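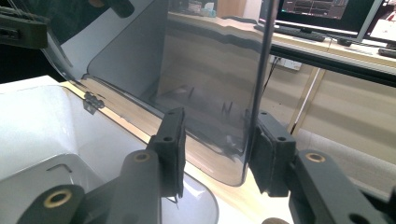

투명한 플라스틱 수납함은 무엇으로 닦아야 흠집이 덜 날까?

미지근한 물에 중성세제를 조금 풀고 부드러운 천으로 닦는 것이 무난하다. 마른 천으로 먼지부터 문지르면 먼지가 사포 노릇을 하니, 물로 한 번 헹군 뒤에 시작하는 편이 좋다.

속이 보이는 살림
투명 수납함은 우리를 정리해 줄 수 있을까

2019년 1월 9일

새해가 되면 사람들은 헬스장에 등록하거나 수납함을 산다. 둘 다 사는 순간이 제일 보람차다는 공통점이 있다. 나는 헬스장에 이미 두 번 속은 적이 있으므로 올해는 수납함 쪽을 택했다.

처음 들른 곳은 에지게이트 상가 2층의 생활용품점 란둘라리였다. 벽 한 면이 전부 투명했다. 칸막이가 있는 것, 뚜껑이 있는 것, 뚜껑이 있는데 경첩까지 달린 것. 진열 상품은 58종이라고 안내판에 적혀 있었고, 안에 든 것은 하나같이 레몬이나 흰 수건이었다. 레몬만 먹고 수건만 개는 사람이라면 인생이 한결 간단할 것이다. 우리 집 서랍에서 나오는 것은 용도를 잊은 충전기와 배달 음식에 딸려 온 간장이다.

투명 수납의 논리는 명쾌하다. 보이면 찾고, 찾으면 쓰고, 쓰면 또 사지 않는다. 불투명한 상자 속에서 건전지가 몇 해를 묵는 동안 새 건전지를 사 온 경험은 누구에게나 있다. 문제는 보인다는 점이다. 예전에는 상자 안에 어질러 놓고 뚜껑을 닫으면 끝이었는데, 이제는 어질러 놓은 것이 벽을 뚫고 나를 쳐다본다. 손님이 오는 날이면 수납함을 다시 장롱에 수납하게 된다.

그래서 등장한 타협안이 연회색이다. 웰리의 스모크 시리즈는 속이 보이기는 하되 조금 흐릿하게 보인다. 선글라스를 낀 수납함이라고나 할까. 간장 봉지도 연회색 너머로 보면 제법 사연이 있어 보인다. 다만 밝은 창가에 두면 빛이 번들거려서 지문이 먼저 눈에 들어온다. 닦는 일이 하나 늘었다는 뜻이다.
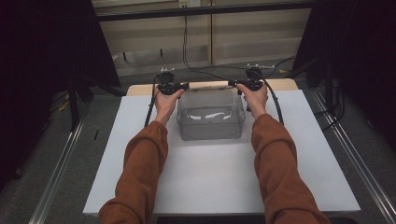 흰 상판 위의 투명 수납함. 모서리가 둥글고 위에는 테두리가 둘려 있다.

모양도 따져 볼 일이다. 모서리가 둥근 통은 닦기 편하고 손에 잡았을 때도 순하다. 대신 네모반듯한 서랍에 나란히 넣으면 모서리마다 빈틈이 생기고, 빈틈에는 머리핀이 산다. 각진 통은 자리를 알뜰하게 쓰지만 구석에 낀 가루를 빼내려면 면봉이 필요하다. 나는 욕실에는 둥근 것, 서랍에는 각진 것을 두기로 했다가 치수를 잘못 재는 바람에 반대로 두고 산다.

치수 이야기가 나왔으니 말인데, 서랍 안쪽은 반드시 바닥에서 재야 한다. 윗면 폭은 237밀리미터인데 바닥은 레일 때문에 그보다 좁은 서랍이 우리 집에 있다. 수납함은 윗면에서 멈춰 더 내려가지 않았고, 지금은 현관에서 우편물을 받고 있다. 뜻밖에 잘 어울린다.

뚜껑은 두 종류다. 들어서 떼는 것과 경첩으로 여는 것. 경첩식은 뚜껑을 잃어버릴 염려가 없고 열 때 기분이 좋다. 하지만 위로 열 공간이 필요하니 선반 높이부터 확인해야 한다. 바실리아우스카스라는 발음하기 벅찬 상표의 경첩식 상자를 선반에 올렸더니 딱 엄지손가락 들어갈 만큼만 열렸다. 면봉을 하나씩 꺼내 쓰는 데는 지장이 없다.

정리 책들은 대개 물건을 전부 꺼내는 일부터 하라고 권한다. 나도 시키는 대로 했다. 식탁에 서랍 세 개를 엎었고, 그날 저녁은 바닥에서 먹었다. 버릴 것과 남길 것을 나누는 데는 오래 걸리지 않았다. 남길 것을 다시 버릴 것으로 옮기는 데 주말이 다 갔다. 볼펜은 나오는 것을 세다가 16자루에서 그만두었다. 그중 나오는 볼펜만 남긴 다음 나머지를 버리려는데 한 자루가 갑자기 나오기 시작해서 도로 넣었다.

이틀이 지나자 서랍은 눈에 띄게 조용해졌다. 충전기는 충전기끼리, 간장은 간장끼리 있다. 빈 수납함도 두 개 남았다. 환불 기한은 지났고, 4월에 겨울옷을 넣을 때 양말을 담아 볼 생각이다. 그 전까지는 안에 레몬을 넣어 두었다.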